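Review: Prakex home simulator, open day at Clatville

By Jaxon Gill

I had been promised robots, and there was a robot in the car park, but it was switched off and had a cone on its head. The thing I'd come to review was indoors. Prakex sells a household simulator, a piece of software in which you let a two-armed robot loose in a pretend flat before you let it near a real one, and once a year in May the firm opens its Clatville office so that people like me can have a go.

Entry is free. Lunch is a sandwich, and you must pick the filling on a form beforehand.

Getting in

The session started at ten in the morning with a talk that could have been an email. After that we were sat at desks, two to a machine, and handed a pair of controllers each. My partner gave hers back within the minute and said she'd rather watch, so I had the arms to myself.

Setting up was painless. You choose a robot (I took the Sarkar, the white one), you choose a home from a list of 200, and you press go. Loading is slow. I read the fire notice twice and could now run an evacuation.

The door task

The one everybody wanted was the door. You drive up, get a gripper to the handle and move the door without taking the wall with it. It sounds like nothing. I've been opening doors for decades with no training at all and was, I'll admit, a bit cocky.

The default view is from up on the robot, so a good share of your screen is your own white bodywork. You get used to it. What I didn't get used to was the tilt. The whole room leans over like a ferry in bad weather, and you're expected to do fine work at a handle the size of a crumb. There's a setting to level the view, three menus down, under "Comfort". I found it after lunch.
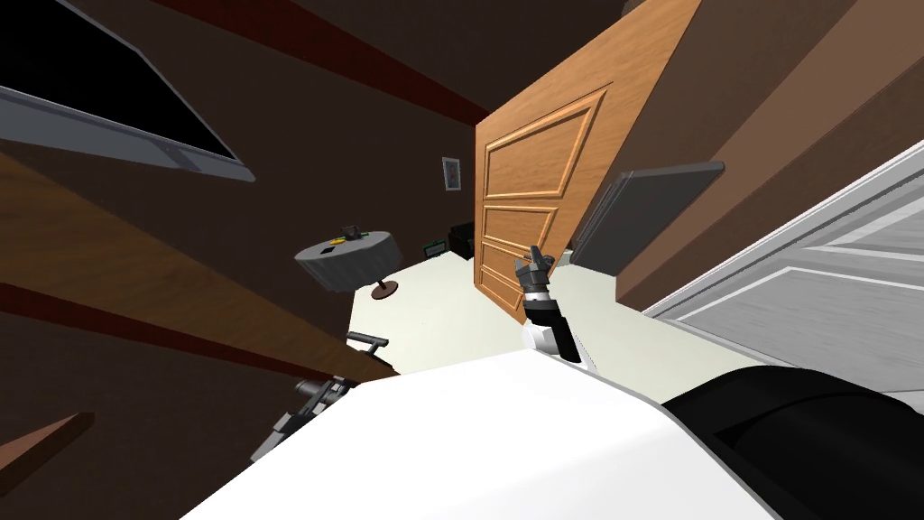

What it does well

The rooms are better than they need to be. The wooden door has a proper grain and raised panels, there's a television on the wall side, and the round table wears a grey cloth that hangs in folds. I've rented worse. Clutter is scattered on the tabletop too, which matters if you're teaching a machine to cope with how people live.

The arms follow your hands closely, with hardly any lag that I could feel. Resets are instant, and you'll be glad of them. My log at the end of the day showed 21 attempts at the door task and 2 passes, and I'm told one of the passes was generous.

What it doesn't

Small things on tables are hard to make out at this distance. I could tell you a thing was yellow, but I couldn't tell you what it was for. The picture on the wall might be a landscape or somebody's aunt.

Sound is poor. Every collision, from a brushed skirting board to a full-speed meeting with the furniture, gets the same polite click. I'd have liked a thud now and then – it would have taught me some manners.

The manual is a PDF of 1648 pages. I searched it for "door" and gave up.

Compared with Priner

I tried Priner's simulator last year. It's quicker to load and much plainer, all flat walls and boxes, and its menus make sense. For a class of beginners I'd still pick that one. For anyone who wants to see how a robot copes with a lived-in room, Prakex is ahead, provided somebody moves the level button to the front page.

Would I go back?

Yes, and I'd bring my own sandwich. Book early for the morning slot, as the afternoon group got half an hour less and the warm room. Ask for a desk at the back near the window. And go to "Comfort" first.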